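Subject: Re: [dendstead-wireless] Kider table set, dim dial and a hum

> Hello all. I've picked up a Kider table radio at the Dendstead
> sale, the 1950 one with the curved front. It plays, which I was not
> expecting, but there is a hum behind everything and the dial is
> so dim I can only read it with the curtains closed. The pilot lamp
> does light. Should I be looking for a brighter bulb? And is the
> hum dangerous, or just annoying? I've had it on for 11 minutes in
> total and then lost my nerve.

Oh, well done, that's a lovely one to find! I've had two of these through my hands and I'd have another tomorrow.

Please leave it unplugged for now. The hum is very likely the big smoothing capacitor drying out, and an old one can fail suddenly and take the mains transformer with it. You can still buy a replacement bulb for pennies, but a transformer for a Kider means finding another Kider. Change the smoothing can first, then the waxy paper capacitor that feeds the grid of the output valve. If you've never worked inside a mains set, do bring it along in November and one of us will sit down with you -- there are voltages in there that hang about after the plug is out.

Now the dial, which is my favourite part. Don't fit a brighter bulb! It will run hotter, and the dial on these is printed on the back with paint that lifts if you so much as breathe on it. I lost half of the medium wave that way on my first one, including Stiremura, a station name I have never seen on any other make (does anybody know where it was?). What you want is to take the chassis out, four screws underneath, and look at the white card behind the glass. It goes the colour of strong tea. I cut a new piece from plain white card, slid it in, and the difference was wonderful, like opening a window.

Clean the FRONT of the glass only. Damp cloth, no spray, and stay off the back entirely.

The little pilot light lower down is separate. It has its own holder with a green lens, and the lens gets a film on the inside which dulls it. The chromed ring unscrews anticlockwise. Warm soapy water for the lens, a soft toothbrush for the ring, and dry both properly before they go back. I do love a small green light with a bright rim round it, it makes the whole front look awake.
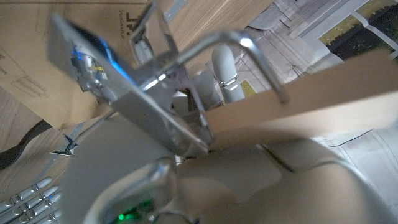
Chrome rim with a small green light, at the bottom. The blue lights are further up.

If your lens is cracked, the Kerekes sets used one that fits if you file the lip down a touch. Part 187 in their old parts list, and they do come up in boxes of odds and ends. Mine is a shade more yellow than the Kider one but I've stopped noticing.

Two questions back to you. Has yours got the cloth-covered mains lead, and is there a paper label inside the back? Mine both had the label torn off and I'd dearly like to see a whole one, so if you can get a clear look at the wording please type it out for the list. And what did it pick up in those 11 minutes?!

On the cabinet, hold off polishing until the electrics are done. You'll only get fingerprints all over it.

--
dendstead-wireless: old sets, valves, dials and knobs
To leave the list, reply with "leave" as the subject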